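I've fallen hard for lemon curd this spring, and I'm not even sorry about the state of the kitchen. It began in March, when the greengrocer on Rideck Lane had a crate of lemons with the leaves still on, and I came home with nine of them and no plan at all. Nine! You can only put so many slices in your tea.

So I dug out the recipe I'd copied down years ago from the back of a Dikier sugar bag (long gone, sadly, but I kept the scrap of paper in my big blue cookery book). It asks for 4 lemons, 225g of caster sugar, 100g of butter, 2 whole eggs and one extra yolk. I'd always thought of curd as a fussy thing that went wrong if you looked at it funny, and oh, I was so wrong. It's a bowl over a pan, a wooden spoon and a bit of patience, and then you've got jars of pure sunshine.

Zest first, before you cut the lemons. I forget this every time and end up chasing half a squeezed lemon round the grater with sore knuckles. Then the juice, zest, sugar and butter go into the bowl over barely simmering water until everything has melted. Take it off for a few minutes, stir in the beaten eggs through a sieve, and put it back on a low heat. Keep stirring. I had the radio on and got through most of a play.

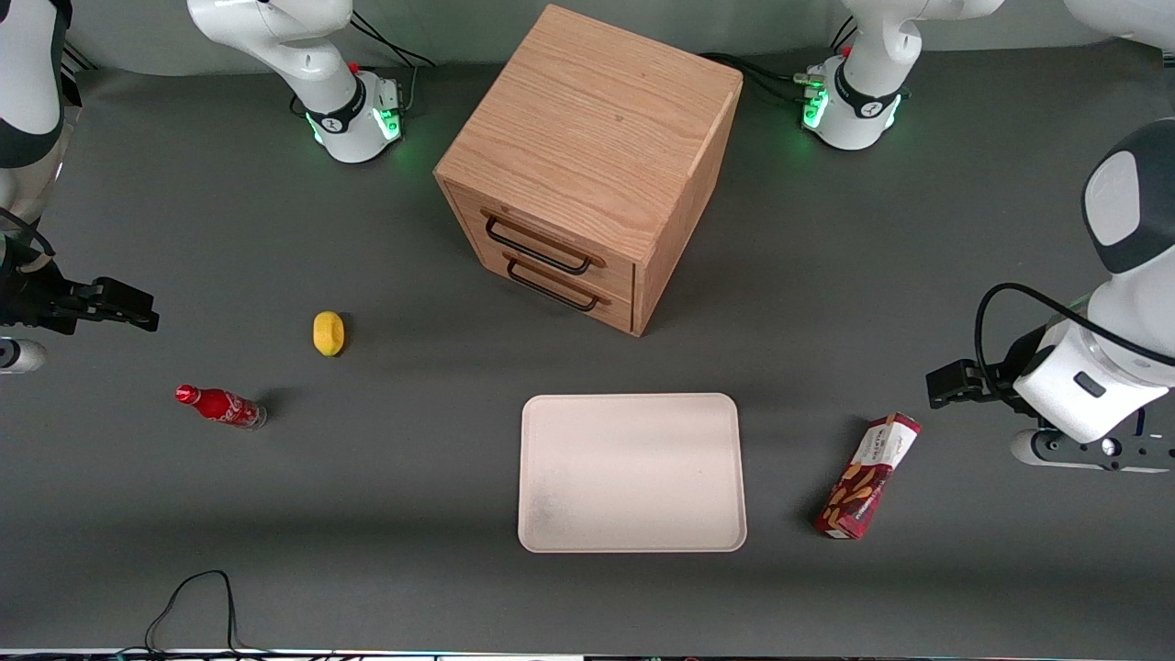

How do you know when the curd is ready?

When it coats the back of the spoon and a finger drawn through it leaves a clean line. It'll still look a touch runny at that point, but it thickens up beautifully as it cools, so don't be tempted to keep cooking it until it stands up by itself. My first batch went too far and had little bits of scrambled egg in it (I sieved it and ate it anyway, on crumpets, standing up).

My second batch was the good one. I cut the sugar down slightly and added a pinch of salt, and it had a proper sharpness to it that made my ears tingle. The Lita bakery does a lovely curd tart and I've been trying to get near that flavour for ages. I think the salt is what I was missing!

It keeps in the fridge for a couple of weeks, in very clean jars. So far I've had it on toast, stirred into thick yoghurt, and in the middle of a sponge that sank a bit but tasted wonderful. Next I want to try it with limes, and after that with the pink grapefruit they sell at Aravena, though I suspect that'll need less sugar still. If you've made grapefruit curd, do leave me a comment and tell me how much you used.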